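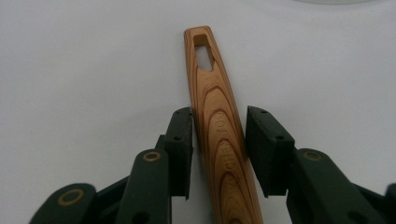 Fingerprint door entry keeps refusing me, any ideas?

Mererid Voyle
December 14, 2025
Hello all, hoping one of you kind souls can help. In October our block at Trolbridge had the old keypad swapped for a Steltier fingerprint reader, and it was lovely for a fortnight, and then I took up pottery again (forty years since my last go!) and now it won't have me at all. I stood there with two bags of shopping trying every finger I own. My neighbour in flat 34 gets in first time, every time, the lucky thing. Is it the clay?

kettleandcable
Almost certainly, yes. Clay is a very fine sandpaper when you think of it, and it takes the ridges down. They do grow back, so don't despair! Meanwhile, register your little finger, as it does far less work than the others.

Tristen
I'd go gently on blaming the pottery. I lay bricks for a living and my reader at home has never minded. Cold weather dries the skin, and a cheap sensor hates dry skin. Try breathing on your fingertip first, and give the glass a wipe.

kettleandcable
With respect, Tristen, you probably wear gloves, and you can't throw a pot in gloves. But the wipe is a good idea, I'll give you that.

Tristen
Gloves, in summer? You've not met many brickies, my friend.

mrs_phillips_40
My worry is a different one. If a fingerprint is ever copied you can't change it like a password, and I'd ask where they keep them. I asked for a fob instead and they gave me one without any fuss.

Mererid Voyle
Thank you all, what a nice lot you are. Breathing on it worked once out of three goes this morning, and I've added both little fingers. I'll ring about a fob tomorrow as well.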